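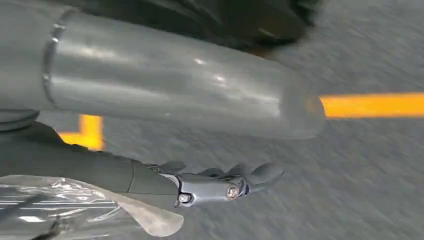 Progress report to the Mishra Fund
Hearing outreach, Cletumard district
2 January 2023

We screened 849 people against the 700 we promised. I would not read much into that. Plenty came for the free tea and had no trouble hearing, and our forms don't separate them from the rest.

Of those referred on, 90 were fitted with hearing aids. Grustik clinic says they are all in use. We have visited 11 homes so far and found two pairs in a drawer, so I'd treat the clinic's figure with care.

The gala in Vadeo paid for the second van. It also took up most of the autumn, and I'm not convinced another would be worth it. Several pledges made on the night are still unpaid.

Spending is within budget, apart from batteries, which we priced too low.

We ask that the next payment wait until March, when the remaining home visits should be done. Accounts are attached.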